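Liste de contrôle logicielle avant transfert, pile Akolgo
Tâche : franchissement de porte en simulation
Relecture : Yayra Amegashie, 30 janvier 2021

Les cases cochées par l'intégrateur ne valent pas acceptation. Mes commentaires suivent chaque point.

1. Contrôle bas niveau

Limites articulaires chargées depuis le fichier commun : OUI
Commentaire : chargées, d'accord. Appliquées, je demande à voir. Le journal ne montre aucun écrêtage, même sur les consignes volontairement absurdes.

Arrêt logiciel sur perte de commande : PARTIEL
Commentaire : arrêt constaté après 3 cycles manqués au lieu d'un seul. On me répond que c'est « dans l'esprit » de la spécification. Je préfère la lettre.

2. Perception

Repère de la caméra de tête recalé sur la base : À REFAIRE
Commentaire : le module Nistlow annonce une confiance élevée sur toutes les surfaces, y compris les murs unis. Un score qui ne baisse jamais ne m'apprend rien. Fournir l'erreur de pose porte par porte, tête droite puis tête inclinée.

Vitrages classés comme obstacles : NON VÉRIFIÉ
Commentaire : le rapport parle de « bonne robustesse ». Sur quels essais ?

3. Planification

Marge de collision entre pince et mobilier : CONTESTÉ
Commentaire : la marge affichée est calculée sur l'enveloppe simplifiée. Reprendre avec la géométrie complète, doigts ouverts, puis comparer les deux valeurs.

Départ près d'une porte entrouverte : CONTESTÉ
Commentaire : environ 6 replanifications avant la première trajectoire valide. Le planificateur Redcombe était vendu comme déterministe. 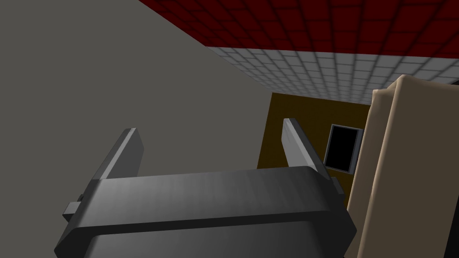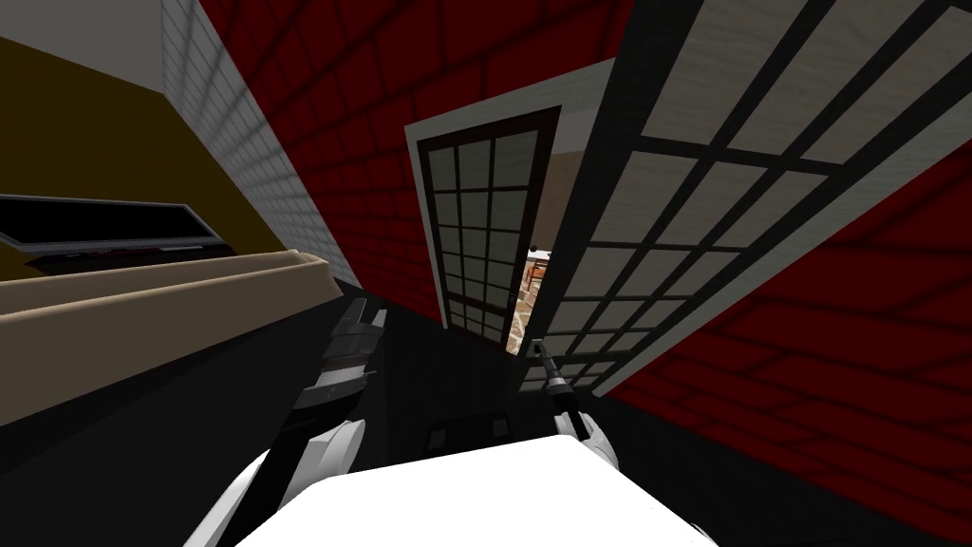
Vue de pince, doigts écartés, avec un volume beige tout contre le boîtier à droite ; puis vue de tête, très inclinée, les deux bras vers la porte vitrée.

4. Outillage et traces

Rejeu identique à graine fixe : NON
Commentaire : 4 rejeux, des écarts dès les premières secondes. Tant que ce point reste ouvert, les taux de réussite du dossier ne prouvent pas grand-chose.

Horodatage commun aux deux vues : NON VÉRIFIÉ
Commentaire : l'export Pratavside numérote les images sans donner l'horloge de simulation. À corriger avant la revue de février.

Décision : transfert refusé en l'état. Renvoyer les journaux bruts, sans les graphiques.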